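Vollis Shoulder Clip for Cameras
Made by Niltar
In stock, ships from our Malbridge workshop
Color: black or sand
Weight: 90 grams with both screws in

If you have ever hiked a whole afternoon with a camera swinging against your stomach, you already know why we started making this. The Vollis is a small two-plate clip that clamps onto the shoulder strap of whatever backpack you own, and it holds your camera up on your chest where you can grab it with one hand. You don't have to take the pack off, you don't have to dig around under your rain jacket, and you don't get that sore spot on the back of your neck by lunchtime (mine used to last until the next morning!).

The first version came out a few years back and we sold 2,004 of them, mostly to people who found us by word of mouth. Plenty of you wrote in afterward with suggestions, and I read every one of those emails, even the very long ones. The one on this page is the second version, finished in November, with a deeper groove for the camera plate and a release button you can find with gloves on. As I write this we've sent out 3,465 of the new ones.

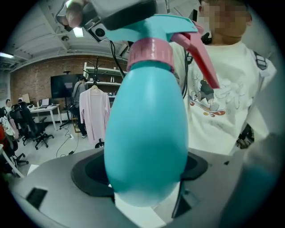
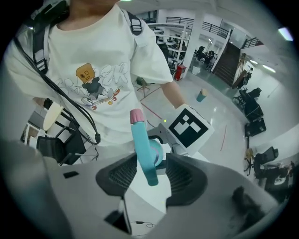
The question we get more than any other is whether the Vollis will fit a particular backpack, and I wish I could say yes to everybody. It needs a strap no wider than your average daypack strap and not too puffy, and it needs a few inches of clear webbing or padding to bite onto. Buckles are the usual trouble. If your strap is a narrow dark band with a small buckle near the collarbone, as on one side of the harness in the second picture, put the clip well below the buckle and leave a finger's width between them. Clamping right over a buckle will leave the plates crooked, and a crooked plate lets the camera tip forward when you bend down to tie your boots. If you aren't sure, lay a ruler across your strap, send us the width and the thickness, and we'll write back before you spend any money.

Putting it on takes a couple of minutes. Open the two screws, slip the back plate behind the strap, line up the front plate and tighten each side a little at a time until the clip stops sliding. Screw the small square plate into the tripod socket on your camera, snug but not forced, and slide it down into the groove until you hear the click. Give it a tug before you let go, every time. I've done this thousands of times and I still tug.

As for which cameras it likes, any mirrorless body with a small or medium lens is a happy match, and so are most of the lighter DSLRs. A long telephoto will hang, but it bounces against your ribs on the downhill stretches, and for those I'd point you to our Byun hip holster instead.

What's in the box
Vollis clip with both screws
One square camera plate
Hex key
Spare pair of longer screws for thicker straps
Cloth pouch

Care
Brush grit out of the groove with an old toothbrush. A drop of light oil on the release button once a season keeps it smooth.

Guarantee
12 months on all parts, and we'll sell you a spare plate or screw for as long as we make the clip. Please keep your order number handy when you write.

Page last updated March 2024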